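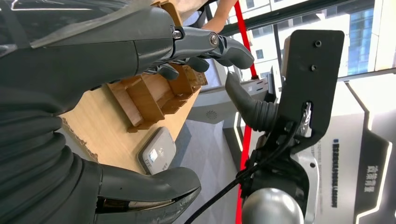
Wing-yan Lau starts talking before I have my coat off. She wants to show me a log file. "Look at this gap," she says, scrolling past a few hundred lines of timestamps. "Two whole control ticks where the fingers had no idea what to do. We lived with that for months!"

Lau writes the control software for hands at Mirthorpe, a small lab where the main project is a planner called Kartha. Kartha decides where each finger should go. A second program, Gokau, decides how hard it should push once it gets there. The two used to be one big program, and splitting them is the thing she most wants to talk about.

"When it was all together, every change to the planner broke the grip," she says. "You would teach it a nicer approach to a wooden block and suddenly it was squeezing like it wanted to make sawdust. Now the planner hands over a short list of contact points and that's it. Gokau can throw the list away if it doesn't like what it feels."

I ask how often it does that. She laughs and pulls up a table. Over the last batch of 426 grasp attempts, the list was thrown out 25 times. She went through every one of those by hand, and it took her most of September (with breaks, she adds, for eating and for a cousin's wedding).

"I loved it, though. You read them one after another and you start to see families. There's a whole family where the planner picks a notch in the block because it looks like a great place to put a finger. And it is, if your fingertip is a point. Ours is round and fat. So it slides."

The fix for the notches was 12 lines of code. She shows me those too, and they are very plain: a fingertip is now treated as a small ball, and any slot narrower than the ball gets filled in before the planner sees it. Her colleague Rutilio Medrano, who works on the perception side, had been asking for something like it for a while.

"I kept telling her the shape model was fine and the finger model was lying," Medrano says from the next desk. His own headache is what happens in the last moments of a reach, when the hand covers up the thing it is reaching for. A camera near the wrist sees mostly fingers by then. His code keeps a memory of the block's pose and trusts it more as the view gets worse, and he is still tuning how fast that trust should fade if nothing touches when it should.

"Too fast and it hesitates," he says. "Too slow and it grabs air with total confidence."

"Which is great to watch," says Lau.

Both of them replay runs in Fuvau, an in-house viewer that lines up the video with the finger commands. It crashed once while I was there and Lau had it back before I finished my question. She wants to add a way to leave notes on a single tick, so that Medrano can stop sending her numbers on scraps of paper.

Interview conducted 12/6/19.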